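The night they opened Clollora

A-yeong Hong had been awake since four, and she didn't care one bit. Today Clollora was going public — every line of it, the scheduler, the query planner, even the awful little parser she had written on a train.

"You know Aresach will have a copy by lunch," said Karlijn De Graaf, dropping her bag on the next desk.

"Good! I hope they do. I hope they find the bug in the join code, too."

Karlijn laughed. She had fought the plan all winter. Skendoditz had paid for the database, 18 engineers had built it, and giving it away had sounded to her like leaving the front door open with dinner on the stove. Then she had spent one weekend reading letters from people who wanted it and couldn't afford it, and on Monday she came in and started cleaning up the license headers herself. 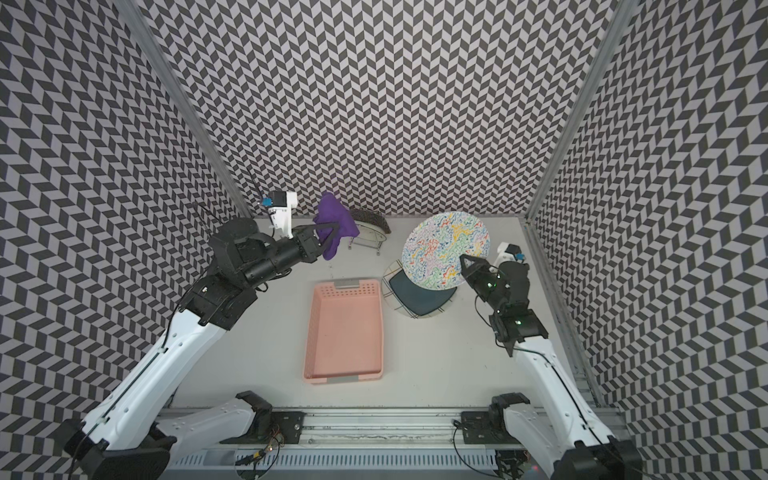 Purple cloth held in the left gripper.

There were 559 files left to check by noon. They split them down the middle and raced, shouting out the best of the old comments. "Do not touch, I mean it," read one. "Touched it, sorry," read the next, and A-yeong laughed so hard she had to put her coffee down.

Oh, she loved this thing! She loved how it took a mess of shipping records and handed back an answer before you could blink. She loved that a student in some town she'd never heard of could have it running tonight on a secondhand laptop.
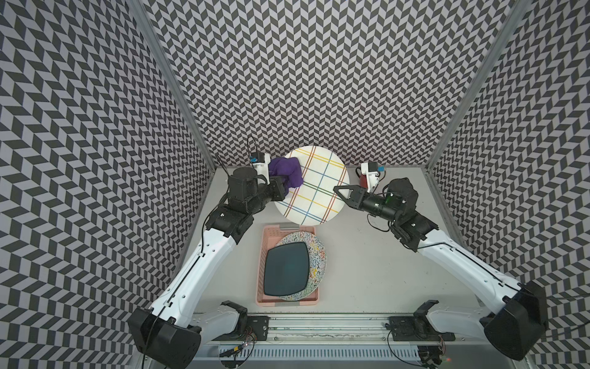
At noon Karlijn turned the keyboard toward her. "Your parser, your button."

A-yeong pressed it. The page went gray, then white, then there it was, with the name across the top and a big fat zero beside the downloads.

They ate noodles and refreshed. Three. Eleven. By the time the bowls were empty it was nearly 300, and a message had come in from a stranger called Manalastas, with a patch attached.

"It's the join code," Karlijn said, leaning in. "He fixed the join code."

"Is it any good?"

Karlijn scrolled down, and then scrolled back up to read it again. "Pull up a chair," she said.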